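About Murín

Murín is a post-production and delivery company for television. We take finished and nearly finished programs from producers and distributors and prepare the files, captions, sound mixes and paperwork that a broadcaster needs before a program can go to air. We don't develop, commission or shoot programs, and we hold no rights in the work that passes through our building.

The company was started by Miloslav Kollár and Peter Jurčo, who had worked together in the master control room of a regional channel. Much of their time there went into sending programs back. Loudness was out of range, captions drifted after the second ad break, or the closing credits ran under a network logo that hadn't been planned for. Murín was set up to catch these faults one step earlier, on the supplier's side.

Kollár runs the technical department and signs off on every master. Jurčo handles scheduling, contracts and contact with the channels. The company employs 27 people in two shifts. The first shift does conform, grading and sound. The second does quality control and file transfer, which is slower work and goes better when the network is quiet.

What we do

Conform and finishing. We rebuild the program from camera originals using the editor's list, check every cut against the locked reference and add titles and graphics. Frame rate conversion is done here as well. Interlaced archive material is handled shot by shot, and a sample reel is sent to the client for approval before the full run.

Sound. Two mix rooms, both set up for stereo and 5.1. We deliver full mixes, music and effects tracks, and separate dialogue stems for programs that will be dubbed. Loudness is measured over the full program and again for each part.

Captions and subtitles. Captions are written in house from the final mix. We don't work from scripts, as scripts differ from what was said in most factual and entertainment shows. Reading speed is set according to the channel's own sheet. For children's programs we use the slower setting unless told otherwise.

Quality control. Each program is watched twice from start to finish, by two different operators, after the automatic checks have been run. Faults are logged by timecode and graded as must fix, should fix or note. The log goes to the client unchanged.

Awards and festival copies. A growing part of our work is preparing entry copies for television awards and markets. These often need a different running time, burned-in subtitles, no ad breaks and a clean opening. We keep a sheet for each event and update it when the call for entries comes out.

Systems

Jobs are tracked in Paren, our own database. It holds the delivery spec, the fault log, the caption files and a record of every transfer, including the checksum at both ends. Clients have read access to their own titles. Drerner is the tool we wrote for comparing two versions of a program; it lists added, removed and changed shots and is used mainly on series that have been recut for a second market.
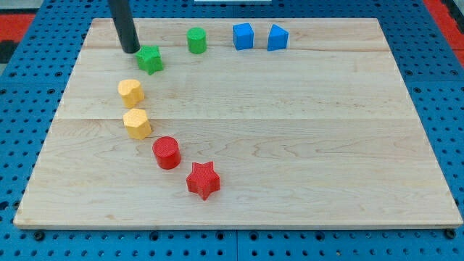 Masters are kept on disk until the channel has accepted the program and then moved to tape. One tape stays in the building and a second goes to the vault at Gorommont. Restores from the vault are requested through Paren and arrive the next working day. Restores asked for after 3 p.m. are treated as received the following morning. We keep tapes for the length of the contract and return or erase them on written request.

Working with us

Send the delivery spec first, before the picture is locked if possible. If the channel has issued more than one version, send all of them and mark the one named in your contract. A quote needs the running time, number of episodes, source format, languages and the date of first broadcast. Music cue sheets and release forms can follow later, but we don't close a job until they are in.

Rush work is accepted when a room is free and is charged at the night rate. The schedule for the coming week is fixed on Monday, and changes after that go through Peter Jurčo.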